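Rombridge Shared Kitchen - Questions We Get a Lot

Quick answers, updated in December. If yours isnt on the list, email Hortensia Barrientos at the front desk. Calls before 10 am mostly go to voicemail.

How do I book a slot?
Online, through the Zevix calendar. Log in, pick a station, pick your hours. Minimum booking is 3 hours. Setup and cleanup count as part of your time, so plan for that.

Can I just show up?
No. Door code only works during your booked slot.

What does it cost?
Depends on the plan. Drop-in is $57 a slot. Monthly is $221 and gets you one weekday evening slot a week, same station every time if you want it. Deposit is $500 for either one, back to you when you leave if nothing's broken and the walk-in is empty.

Do I need a permit?
If you're selling, yes. County health permit plus a food handler card for every person in the kitchen, helpers too. Cooking for a family party - no permit, but you still sign the house rules.

Insurance?
General liability, with us listed as additional insured. Send the certificate as a PDF. Phone pictures of paper certificates get sent back. Randa Chidiac checks these on Saturday, so if you send it Sunday expect a wait.

What's included?
Ranges, convection ovens, sheet pans, the big mixer, walk-in shelf space while you're on shift. Also dish soap and sanitizer. Not included: knives, towels, foil, film, containers, any ingredients at all. Salt too. People ask.

Cutting boards?
Bring your own or use ours. Wood and bamboo are fine for bread, fruit and vegetables. Raw meat and fish go on the color-coded plastic ones only, red for meat, blue for fish. Wash, rinse, sanitize, stand on edge to dry. Never flat, never in the dish machine if it's bamboo. They split.
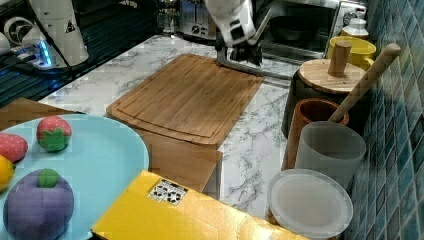
Bamboo board with a juice groove, marble counter.

Oil your own boards please. Food-grade mineral oil, not olive, it goes rancid. Ours get done monthly.

Can I store stuff between bookings?
Dry storage yes, one locked cage per monthly member. Cold storage is extra and there's a waiting list. Label everything with name and date. Unlabeled food is thrown out at closing and we can't get it back for you.

What about allergens?
We are NOT a nut-free or gluten-free kitchen. Flour is in the air most mornings. If you put a claim on your label, that's between you and the county. The Daher room in back has its own door and its own mixer, and some members book it for this reason, but we dont certify it.

Parking?
Loading zone out back, 20 minutes. After that use the street. Do not block the Varnuvex gate next door, they tow and they are fast.

Can I bring my kids?
Not in the kitchen. Insurance rule. Front room is okay if another adult is with them.

Can I teach a class?
Yes, with prior approval. Send Hortensia the date, headcount and menu. Class rate is different, ask her. Students sign the waiver at the door.

I have to cancel.
48 hours notice, full credit. Less than that, half. No-shows pay the lot. Snow days when we close teh building - full credit, you don't need to write in.

Something broke during my shift.
Tell us the same day. Write it on the clipboard by the hand sink and send an email. Gas smell: everybody out first, then call the gas company, then us.

Lost and found?
Bin under the front desk. Emptied at the end of each month.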